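In Praise of the Basket You Can See Through

I have owned a lot of boxes. Fabric cubes, shoeboxes covered in gift wrap, a set of lidded tubs with a little window for a label, and one very handsome chest that swallowed a pair of scissors in October and has not given them back. I loved all of them on the day I brought them home. And I'd trade every one for black wire mesh, hung on a rail, at a height where my hand lands on it without my having to think.

Yes, wire baskets. I know they have a reputation. They belong in offices, under stacks of forms, or in the kind of garage where the owner labels his labels. But I've become such a fan over the past year that friends have started changing the subject, so I'm putting it all down in one place and then I promise to be quiet for a while.

My case begins with the lid. A lid is a promise to deal with something later, and I am terrible at later. I put batteries in a lidded tub, then I buy batteries, then I put those in a different lidded tub. Last winter I went through the house and pulled out every spare I could find, and the pile came to 22, most of them the same size, bought on separate trips by a person who was sure we had none. Mesh doesn't let me do that. The stuff is right there, a bit fuzzy behind the grid, but there.

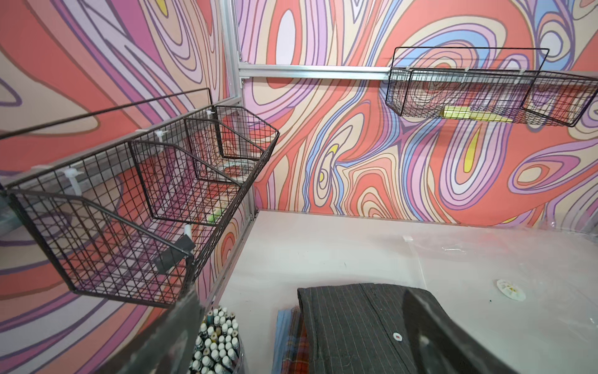
What I love most is a basket with parts to it. One big open bin turns into soup within a week, whatever it's made of, and I've made that soup many times. Put in a few angled dividers and suddenly each thing has an address. The long one on the left has three compartments, each with a sloped front lip, and I could look at that lip all day. It tips the opening toward you! You reach in and out in one move. And see how a small green item still shows through the mesh toward the back of the middle section, even against all those purple and coral swirls. You'd never get that from a tub.

I should say something about walls here, because people assume that if your storage is see-through your walls ought to be white and calm. I used to think so too. My friend Woo-jin Um has the loudest walls of anyone I know – she painted her sewing nook in tomato and lilac stripes over one long weekend – and she has always hung black wire straight on top of them. I told her it would give me a headache. Then I spent an afternoon there hemming curtains and found everything I reached for on the first try. Black lines over a wild pattern read very cleanly. The basket looks drawn on. Woo-jin says plain walls make clutter look guilty, and I've come around to her side completely.

Now for fastenings, a subject I could go on about for pages. The store will sell you brackets. I once paid 90 dollars for a rail system called Karnum, complete with its own hooks, its own end caps, and its own tiny wrench that fits nothing else on earth, and I was stuck with the spacing somebody in a design department had picked for me. A zip tie costs pennies. It goes wherever the wire goes. You can hang a basket on a rail in the time it takes the kettle to boil, live with it for a month, decide it should be two inches lower, snip, and do it again. White ties on black wire, tails sticking out and all, look perfectly good to me. I like seeing how a thing is held up.

The complaint I hear most is dust, and fine, it's a fair one. Mesh collects it in the corners. I take mine down twice a year, run them under the shower, and lean them on the tub to dry. The second complaint is that small things fall through, and for that I'd say buy the fine grid and leave the wide kind for potatoes. The third is that it all looks unfinished, and there I just disagree. A room where things are being done ought to look a little undone. 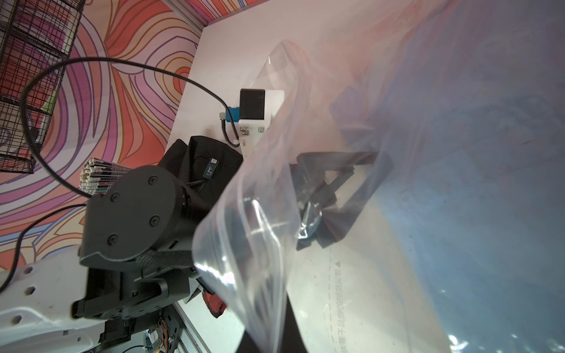

The other half of my argument is the table. Get the small things up off it and onto the wall, and you have room for whatever is big and awkward today, which in my house is always something. Fabric, a kite, wrapping for a lamp. Or a bag, and anyone who has wrestled a large plastic one knows how much space it wants. The clear one stretched across this white tabletop takes up a huge share of it, and the mesh basket stays up in its corner, with something green and white still visible through the wire. That's the arrangement I want in every workroom – broad and bare below, busy above.

I tried it at home with our old Piltevham desk, a dear, scratched thing that had carried a pencil cup, two trays and a tin of buttons for 8 years. All of it went up on the rail. I laid out a whole quilt back on that desk the next morning without moving one object first, and I stood there grinning at it like I'd built an extra room.

So if you have a free rail, or even a broom handle and two good hooks, try a single basket before you buy another box. Put it where you already drop things. Mine by the back door holds keys, dog bags and one glove.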